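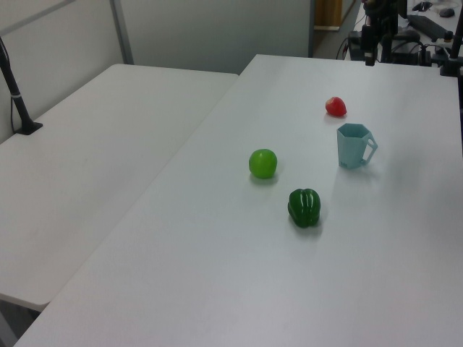
Caroline Okoth wrote in after my last post to say that a minister touring a gas plant is still better than a minister who has never seen one. Fair enough, Caroline. I've watched 14 of these tours at the Terura compressor station, and the hard hat always looks fresh out of the bag. The last one asked how deep the wells were. It's a compressor station. Someone told him 1,394 meters and he nodded for a good long while. Then lunch, which ran 52 minutes longer than the tour.

Filed under: Pipelines & Grumbling

Get new posts by email. Unsubscribe anytime.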